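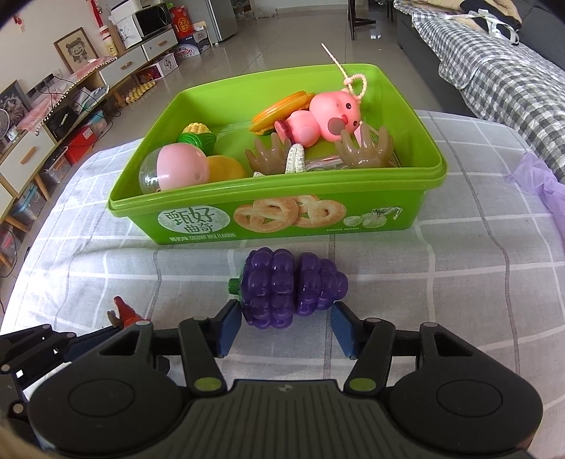
3.2 Containers in use

Most households in the study did not keep small toys in boxes sold for that purpose. They used food packaging. Figure 2 gives a typical case, a green cookie box kept on a bed and filled with small plastic toys, among them a pig, a piece of toy corn and a capsule ball. Toy food was the largest single group in our inventory, with 518 of more than 4000 items, and it was usually mixed in with animals and other small figures.

Parents gave two reasons for keeping such boxes. The first was size: a child can carry the box from room to room. The second was the open top. Boxes with lids were opened less often during play, and 15 households had thrown the lid away or put it to another use.
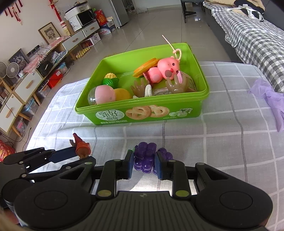 Figure 2. A cookie container holding toys, with a purple toy bunch of grapes in front of it.

Beds and sofas were common places for sorting. A soft surface keeps round pieces from rolling off, and parents said the noise bothered them less. Sorting itself was rarely strict. In the interviews, coded by Loubna Benmoussa using the Skedent scheme, parents described a toy as "put away" once it was inside any container, whatever else was in there. We follow that usage in the rest of the paper and treat sorting by type as a separate activity (Section 3.4).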